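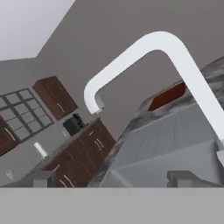
Reading time: 5 min

I've had the Tokell kitchen simulator on my desktop for a few weeks now, and the question I keep getting is how to set up the wrist view so you can teach an arm to work near a faucet without whacking it. So I'm writing it down, gripes included.

First, get the kitchen pack. The base license comes with plain tabletops, and the kitchens are a separate download that took 40 minutes on my connection (go make lunch). Unzip it into the same folder as the program. I put mine on another drive the first time and got a black window and no error message, which was fun.

Open a kitchen and let it load all the way before you touch anything. Then go to the camera menu, pick the wrist view, and jog the arm until you can see both fingertips and the faucet together. Don't worry if the room looks tilted! The camera rides along with the wrist, so when the wrist rolls, the cabinets and the window roll too. I spent a whole evening trying to "level" mine before Mackenzie Gosselin told me to leave it alone.

Next, slow down the arm. The default speed is way too quick for tight spots – I drop it to 11 percent around the sink and bring it back up over open counter. A gooseneck is a sneaky shape. You clear the spout, feel great about it, and then catch the arch on the way back up.

Now record your runs. Hit the red button, drive the arm where you want it, hit the button again, and name the run right away. I do 5 good ones from one starting spot, then move the start a little and do it over. Toss any run where you bumped something, even if it ended okay.

Playback is where I'd knock off points. The looks are pretty basic, with flat grays and browns, and I can live with that, but the timeline jumps when you scrub backward. Raymonde Penner uses Jolness for the same kind of work and says hers scrubs fine, though she pays more for it.

Would I buy Tokell again? Yeah, I think so. The controls made sense by day two, and the wrist view is the best I've used at this price. If your runs won't save, check that the folder name has no spaces in it – that one got me twice.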